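3.2 Upkeep of the cable cell

The cell, known in our group as Gradudholm after a place none of us has visited, is one arm, one bench and a quantity of cable that grows whenever we look away. Its routine care fell to Albane Gautier, whose notes we follow in this section. The task is modest on paper: grasp a network-style cable below the plug, hold it at a usable angle, and leave the neighboring cables alone. The neighboring cables have not agreed to these terms.

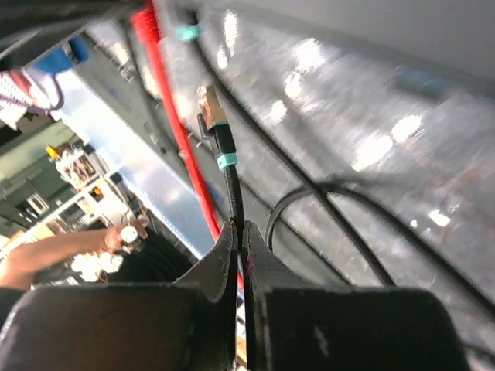 Figure 4. Braided cable held between the fingertips, plug pointing away from the gripper, with other cables close by.

Fingertip alignment was checked every 200 grasps and the tips were replaced at 800, whether or not they looked tired. Before we adopted this schedule we relied on judgment — mostly ours, and mostly late. Of 307 grasps logged in May under the old arrangement, 34 were thrown out for a tip that had shifted on its mount. The Hervieu mounts we used then are now holding a door open.
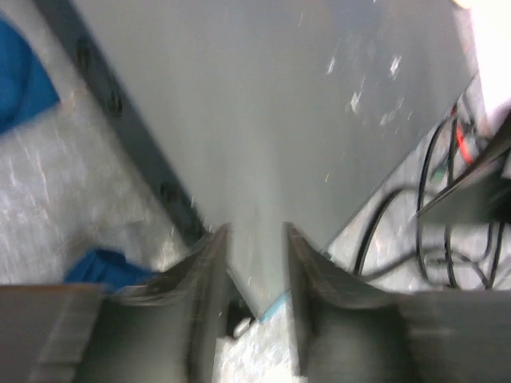
Cleaning turned out to be the part of the procedure we had specified least. The Stakeritz protocol asks for a "clear and uniform" work area, a phrase written by someone with a larger building. We wipe the flat surfaces at each tip check and leave the scratches as they are. A gray metal panel with a few whitish scuffs and bright glints, and black cables looped beside it, is the ordinary view from the wrist, so the camera exposure is set with such surfaces in place. Polishing them was tried once. It gave us brighter glare and a second exposure setting to maintain.

Cable slack is reset by hand at the same stop, and the wrist camera is then checked against a stored view taken at the home pose. If the two disagree, the mount screws are tightened before anyone is allowed to touch the software.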